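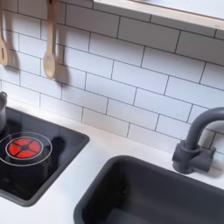

The play kitchen used to be a plastic thing in one molded piece, with a stove sticker that peeled by the second winter. The ones sold now look a lot more like the kitchens their owners cook in. White counters, tile behind the stove, a black glass-look cooktop, wooden spoons hung up where a grown-up would hang them. Parents who never gave a thought to toy design have started to ask about grout color.

In Flestwood, a toy library on Gotley Street lends play kitchens by the month. It owns 10 of them, plus 2,338 loose parts, all logged in a binder: pots, lids, ladles, fried eggs, half a bread loaf that has lost its other half. The kitchens go out on Monday and the waiting list is longest in November.

The style has changed what gets borrowed. Families ask first for the white sets, and the pink and red ones sit in the back until somebody needs one for a preschool. The staff don't mind either way. A white counter shows crayon, but it also wipes clean with a damp cloth and a little dish soap. Dark sinks hide more. Printed burners hold up well as long as people keep scouring pads away from them.

Size matters more than color to anyone with a small apartment. The counter should come to the child's waist, or a bit above. Too low and a four-year-old has outgrown it in a few months – too high and a toddler can't see into the pot. Tamov, a small company that builds sets for child care centers, sells legs in 2 heights for this reason, and the library has bought both.

The cooktop is where most of the playing happens. Children will use the oven for storage and ignore the shelf, but they go straight to the burner. A pot and something to put in it will keep two of them going for most of a morning.

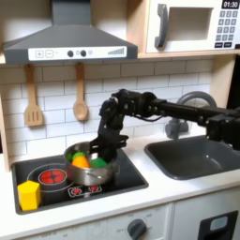 Do metal pots make sense for small children, or is plastic better?

Metal holds up longer and sounds right when a spoon hits it, but check the rim for sharp spots and pick a light one. Plastic is quieter and a good choice if you have downstairs neighbors.

Play food is the part that wears out. Felt goes gray, and painted wood chips at the corners. Molded vegetables last the longest and can go in a sink of warm water, though the hollow ones need to be squeezed out and left to dry overnight. The library retires more than 400 pieces of food a year, and carrots lead the list.

Buying used is the cheapest way in. Look at the hinges first, then at the back panel, where thin board tends to bow if the set has stood in a garage. Missing knobs are easy to replace at a hardware store. Missing doors are not. A Todorova kitchen, the heavy kind with a real wood frame, can be taken apart with one hex key and moved flat in the back of a car, so it is worth asking the seller to find the key before you drive over.

Set it against a wall, away from the real stove, and leave enough floor for a second cook. A rug helps with the noise from dropped lids. Put out one pot and a handful of food to begin with and keep the rest in a bin in the closet.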